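Getting a Tablecloth Clean Without Losing the Will to Live
Household Tips, September 21, 2020

My house in Brestia was built in 1904 and has one closet. Into this closet goes every tablecloth, throw, curtain panel and mystery rectangle that two families have handed down to me, and out of it comes, on average, one usable item a year. The rest have a stain, a crease like a canyon, or a smell I can only call "cupboard."

I have spent a good part of this summer sorting it out. What follows is what worked on my own cloth, with my own slightly unreliable washing machine.

Before you wash anything

Look at it flat, in daylight, on a table. I know you want to shove it straight in the drum. A stain you missed goes through the dryer and comes out as a permanent member of the family.

Check both sides. Run your hand along the seams and pull gently. If the thread gives, mend it first, because a washing machine treats a small hole as an invitation.

Keep the darks away from the lights, even old darks you are sure have run out of dye. I was sure, too. I own a set of napkins the color of dishwater that will back me up on this.

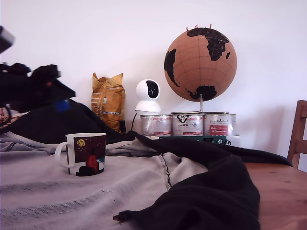
If there is no care label, assume the worst and go cool. Dab a hidden corner with a wet white rag and press for a minute. Color on the rag means hand wash, alone, in the sink, and no wandering off to answer the phone.

Grease

Dish soap. People sell sprays for this, in handsome bottles, and I have bought several of the handsome bottles. Work a drop of plain dish soap into the dry spot with your thumb, leave it for 30 minutes, then rinse from the back so you push the grease out the way it came in. Repeat if you can still see it when you hold the cloth up to the window.

For old grease, the kind with a birthday, put baking soda on it overnight first and brush it off in the morning. It won't perform miracles on a spot from a previous decade, but it takes the edge off.

Coffee and tea

Blot. Please blot. Everyone rubs, and everyone ends up with a larger, paler stain and a sore wrist. Cold water first, then one spoonful of white vinegar in a cup of water, dabbed on with something clean. Milk in the coffee means you go back and do the dish soap step as well.

A reader, Domnica Tănase, wrote from Ekbridge to tell me that her grandmother used nothing but cold water and bad language. I have tried it. The cold water helps.

Candle wax

Let it go hard. An ice cube in a sandwich bag speeds things up. Snap off what you can with the edge of a spoon, put a brown paper bag on either side of what remains, and go over it with a warm iron, moving to a clean patch of paper each time. Stop when the paper stops getting greasy. If the candle was red, you have my sympathy and should consider a centerpiece.

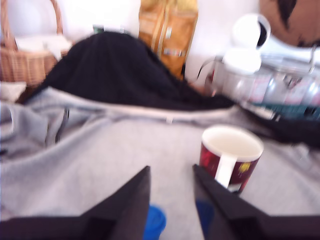 Radu Neagu

Creases

Now for the part I put off until last, every time. Creases in a cloth that has been folded the same way for years are not impressed by steam from across the room. Get the thing damp all over with a spray bottle, roll it up like a rug, stick it in a plastic bag and leave it for an hour. Then iron from the middle outward, on the back side if it's dark, so you don't end up with shiny patches that look like snail traffic.

No ironing board big enough? Use the table. Put down a folded blanket, then an old cotton sheet, then your cloth. Make sure the blanket is cotton or wool. Some fleece will melt, and it smells exactly the way you would expect.

You can also skip the iron. Shake the cloth out hard while it's still damp, lay it over the table, pull the corners, and smooth it with your palms. It dries looking relaxed. Not pressed, but relaxed, and if a guest has an opinion about that, the guest can do the ironing.
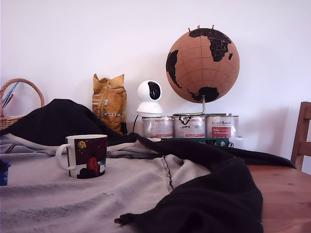
Gray cloth and black fabric on the wooden table.

Lint

Black fabric attracts every pale thread in the building. Wash it inside out, with other darks, and leave towels out of it altogether. Towels are the main offenders. Afterward, put on a damp rubber glove and stroke the fabric in one direction, and the fluff comes off in little sausages. It's disgusting and I enjoy it very much.

For frayed ends, trim the loose threads with sharp scissors and then either hem the edge or run a line of zigzag along it. Do not pull a loose thread to see where it goes. It goes all the way.

Odors

Cupboard smell comes out with air more than anything. A day on the line does most of it. If you have no line, hang the cloth over a door with the window open and turn it at lunchtime. For a stubborn one, add half a cup of white vinegar to the rinse. It will smell like salad for an hour and then like nothing at all.

I tried a lavender bag once. I got cupboard with lavender.
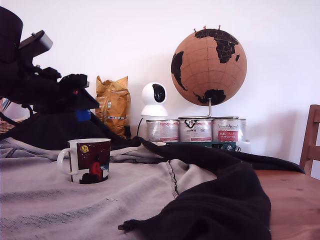 Filed under: Linens & Storage

Putting it away again

Everything has to be bone dry. If you think it's dry, give it another hour. Even a slightly damp hem will give you those little speckles of mildew, and you will be back at the top of this page by November.

Roll the big cloths on a cardboard tube if you can beg one from a fabric store. If you must fold, fold in thirds one time and in quarters the next, so the creases don't keep landing in the same place. White tissue between the layers for anything you care about. Newspaper will print the news on it.

Put the ones you use on top. I had my everyday cloth under 14 others until July, for reasons that must have made sense to someone. And write the size on a scrap of masking tape and stick it to the shelf, or you'll be unfolding three of them on the night of the dinner to find the one that fits.

Next time: the bathroom drain, if I can face it.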